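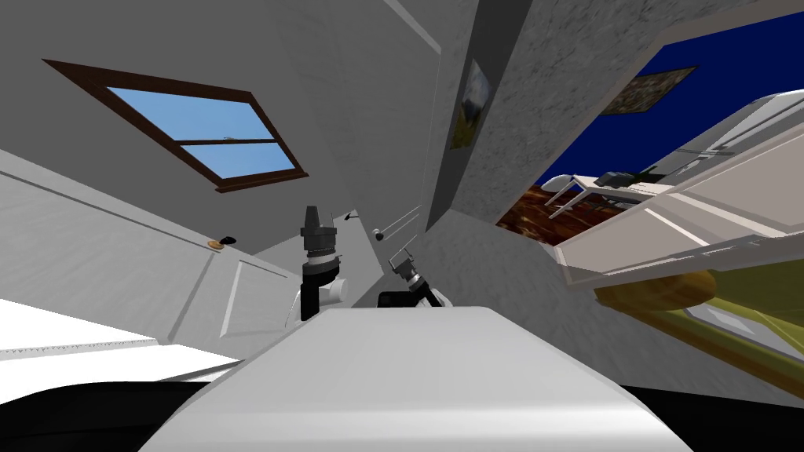
*Both arms up in Polley, with the towel bar on the wall and the blue room through the gap.*

I've spent most of February inside this flat and I could probably find my way round it in the dark by now. It's called Polley (all our simulated homes get surnames, don't ask me who began it) and it's the one I load whenever I've changed something in the planner and want to know if I've broken it. It's got a lot of fiddly stuff near the walls: the bar, a little black hook, a door with a round brass-coloured knob, framed pictures. Big open rooms tell you next to nothing about a planner. Polley tells you quite a lot, usually when you're about to go home.

So, the planner. It's called Mevilow, and until this month it dealt with two arms by planning for the left one, freezing the answer, and then planning for the right one as if the left were a piece of moving furniture. I wrote that. I was quite pleased with it at the time! It's quick and it's easy to debug, and for anything where the arms keep to their own sides it works a treat.

The trouble starts when both hands want the same bit of air. The left arm always gets the nicest route, straight up the middle, and the right one has to squeeze round whatever's left. Sometimes there's nothing left, and then you get "no path found" for a job where any person looking at the screen can see a path. I had one log where the right arm sat there doing nothing for the whole episode while the left one waved about above it.

## Planning both at once (a bit)

The proper fix is to treat the two arms as one big robot and search for a motion that suits both. I tried that first. It found lovely paths and took so long about it that I made tea, drank it, and came back to a spinner.

What I've ended up with is a halfway house. Mevilow still plans each arm on its own, but with no regard for the other one to begin with. Then it plays both paths forward together and looks for the first moment they get too close. If there's a clash it splits the problem in two: in one copy the left arm has to keep out of that spot at that time, in the other the right arm does. It replans only the arm that's been told to move, keeps whichever copy comes out cheaper, and goes round again. Anyone who's read about planning for warehouse fleets will recognise it straight away. I just hadn't thought of two arms bolted to the same body as a very small fleet, and I wish I had a year ago.

Most of the time there's a single clash and it's sorted in one go. I've capped it at five splits, after which it gives up and falls back to the old way. The cap gets hit now and then and I haven't worked out a pattern yet.

## The towel bar

Having got that running I was very smug for one afternoon, and then the right arm started taking enormous detours in Polley. Great sweeping loops, nowhere near the other arm. I blamed the new code, obviously, and spent ages stepping through it.

It was the towel bar. The planner doesn't look at the pretty mesh that gets drawn on screen, it uses a simplified collision shape, and the script that makes those shapes had wrapped the bar in one fat box together with its mounting and a good slab of the space in front of the wall. On screen there's a thin white rod. As far as Mevilow was concerned there was a wardrobe there.

If you take one thing from this post, please draw your collision shapes on top of your render. We had a switch for it already! It was off by default, and I'd got so used to the plain view that I hadn't touched it in months. I've now made it a single key press in Adeleke, which is our log viewer, and it tints anything whose collision shape is a lot bigger than the thing it stands for. The first time I ran it over the rest of the flat half the room lit up. Chairs are terrible for this, by the way. A chair with thin legs turns into a solid block and then you can't reach under it.

Adebayo Sani rewrote the shape script so long thin things become capsules and anything with legs gets broken into pieces first. It makes more shapes, so each collision check costs a touch more, but the paths are so much shorter that we come out ahead.

## Numbers, for those who like them

I've got 56 saved two-arm problems that I run as a regression set. The old version of Mevilow failed 30 of them, which I'd been calling "known hard cases" in a very grown-up voice. With the new clash handling and the new shapes, most of those go through. I don't want to give a final figure until I've rerun it with different random seeds, because the first run had a nice seed and I'd rather not have to come back and edit this.

Planning time for an easy case is about 40 milliseconds, a little up on before. I can live with that. The hard ones vary wildly and that's what I'll be poking at next.

## Things still annoying me

- The "too close" distance is one number for the whole robot. It ought to be tighter at the fingers and looser at the elbow, since the elbow is the part that wanders when the controller lags.
- The timing is a fib. The planner assumes both arms stick to their schedules exactly, and if one slows down, the clash we carefully avoided can come back. For now the controller pauses both arms if either falls behind, so everything looks a bit hesitant.
- Adeleke still can't show me the two copies of a split side by side. I have two windows open and I flick between them like it's a spot-the-difference puzzle.
- Door knobs. The new script turns the round one in Polley into a capsule, and it sticks out further than it should.

I'm giving a short talk on all this at the Trolemton meet-up, so if you've done clash-based planning with arms and know a decent trick for the timing business, come and find me or leave a comment underneath. I've read the obvious papers. What I'm after is the grubby stuff, like what you do when one joint is slow every single time and the schedule keeps pretending it isn't.

Right, the seeds run has just finished and there's a lot of red in it. Off to look.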